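From: Noeline Partington
To: blocks-and-puzzles list
Subject: Re: [blocks] cubes for the sorting table, and the cloth question

Hi all, quick one, on my lunch, sorry for the fragments.

Gisela asked a pile of things last night and I'd rather answer on the list than four times in private. Her message first, my bits in between.

On Tuesday Gisela Diekmann wrote:

> Dear everyone,
>
> I am setting up a stacking table for the July open day and I have got
> stuck on the cubes. Last year we put out the mixed crate and it was a
> muddle. Natural wood, painted wood, the foam ones, the hollow ones
> with a lid, all in together. Children built with them fine but the
> pattern cards made no sense because the cards show plain colors and
> the crate had three different greens.

Yes. The greens. I remember. One of them was closer to gray by the end of the day and there was an argument over it between two grown men.

Get one batch from one supplier. I don't care which. Ankrah and Hirero both do plain colored cubes, I've bought from both, the Ankrah red is a bit more orange to my eye. Ask for a sample before you order the lot. Last time I ordered 300 for the library and had to send a bag back for rounded corners that were rounder than the others, so the stacks leaned. Took weeks.

> Do we want gloss or matte? My sister in law says matte because gloss
> slides. But the matte ones we have hold fingermarks terribly, the
> yellow especially, and I am the one who has to wash them.

Gloss for me. Two high, three high, slide isn't a problem if the faces are flat. Five or six high you'll notice it. If you want towers, then matte. If you want kids matching a card, gloss, it wipes down in a second and the color reads from across the room.

Washing: warm water, drop of dish soap, towel, done. Not the dishwasher. I did that once. Painted ones came out with a bloom on them that never left.

> What colors should I start with? The cards go red, blue, green,
> yellow, then the purple and orange ones at the back that nobody
> seems to reach.

Start with red and blue. Only those. Put the rest in a tub under the table and bring them out when someone asks. First card is red on blue, second card is blue on red, and you'd be surprised how long a four year old will stay on just those two. The little ones who can't do left and right yet can all do "on top". Then add green. I'd drop purple completly, it looks like the blue once the afternoon sun goes.

Check with Ralteter whether they'll reprint cards 7 and 10, by the way. On our set those two are the same picture. Someone at their end said it was fixed but my new box has it too. Box number ends in 972 if anyone wants to compare.

> And the table itself. It is the folding one, brown, scratched. I was
> going to leave it bare but Drelix do a felt mat in that size. It is
> dark green. Is it worth the money?

No. Not dark green, the green cubes vanish and the blue goes dull. Any pale cloth. Off-white is best, not bright white, bright white glares under the hall lights and shows every crumb. An old sheet works, or a canvas drop cloth washed twice to get the stiffness out. Pull it tight over the corners and clip it underneath. If there are ripples the bottom cube rocks, and then everyone blames the cube.

Felt has another problem, the cubes sort of dig in and you can't nudge them. Half of stacking is nudging.

> Last thing, do we mark out where the stack goes? I had thought
> of a taped square in the middle.

No tape. We tried tape. They peel it. Just put the blue one down near the middle yourself and hand over the red. Let it sit at whatever angle it lands, a bit turned is fine, the card still reads. If you line everything up with the table edge they get fussy about it and stop building.

> Thank you, and sorry for the long message, I am trying to get
> the order in before the weekend.
>
> Gisela

Not long at all. I've had longer about glue.

Couple of other things people raised off list, putting them here so I don't forget:

Size. Whatever the hand can close over. For the under fives go smaller than you think. The big ones look great in the catalog and then they need two hands and the second hand knocks the stack down.

Edges. Sharp-ish edges are better than people expect. You can see the two colors meet in a clean line, which is half the pleasure of it. Very rounded ones leave a groove and the stack looks unfinished.

Storage. Shoe boxes by color. Not bags. Bags get tipped out.

Below is the write up I promised for the newsletter, start of it anyway, first card only. Please tell me if the wording is too babyish. I'll do the green card over the weekend if I get a minute, and someone else can please do yellow. 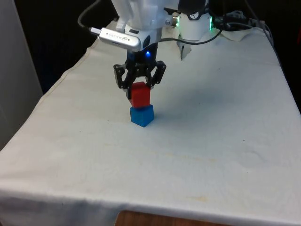
The Stacking Corner, Harbor Hall, July

Red on blue. It's the first card in the set and still the one we'd start anybody on. One blue cube set down on a pale cloth, turned a little so a corner faces you, and one red cube to go straight over it.

Look at the stack from the side before you let go. Are the edges more or less over each other? Good enough. If the red hangs out a long way on one side, lift it and try again, don't push, pushing moves the bottom one too.

Hold the red near its top edges. Fingers low down get in the way of the blue and you end up dragging the whole thing along the cloth. Lower it slowly the last bit. Let go with both sides at once.

Next card: the same two the other way up. Younger children often want to take the whole stack and turn it over in one go. Let them try it. Then show them how to take it apart and build from the bottom.

That's as far as I got. Need a line about what to do when there's only one red left and two kids, any ideas?

Gisela, send me the order total before you pay, I may add a box of blue to it, ours are down to the chipped ones.

Have to run,
Noeline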